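HOSP 324 Short-Stay Accommodation Operations
Topic 8: House rules, guest information and turnover

1. Purpose of the guest compendium
The compendium is the written record of what the operator has told the guest. It covers access, parking, waste, noise, appliances and departure. House rules are a separate document. Rules form part of the booking terms and must be accepted before payment; compendium entries are advisory unless the terms refer to them. Students frequently merge the two in Assessment 2 and lose marks for it.

2. Wording of rules
A rule should state the conduct, the area it applies to and the consequence. "Please be considerate of neighbours" states none of these. "No amplified music on the balcony after 10 pm" states the first two - the consequence is normally dealt with in the bond clause. Check local by-laws and any body corporate or strata rules before drafting, as these override the operator's own wording.

3. Kitchen inventory
The inventory is organised by room, then by storage location. Benchtop appliances are listed separately from cupboard contents and carry their own inspection line. The Tsakiris template used in tutorials sets the minimum crockery at one and a half settings per registered guest, rounded up. For a unit sleeping four, this gives six settings.

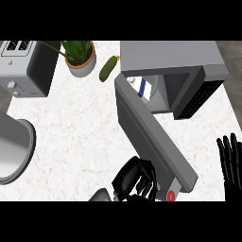 4. Turnover window
Turnover is the interval between check-out and check-in. The Endeck case study uses a 10 am departure and a 2 pm arrival, a window of 4 hours. Linen exchange, cleaning, inventory check and key reset must all fit inside it. Where the cleaner also performs the inventory check, allow for this in the contracted rate.

5. Damage reporting
Reports are lodged before the next guest arrives. Late reports weaken any claim on the bond - the Mekier worksheet shows how liability becomes unclear once a second party has occupied the unit.

Reading: Groltix case file, pp. 324-376. Bring a draft set of rules for your chosen property to the tutorial.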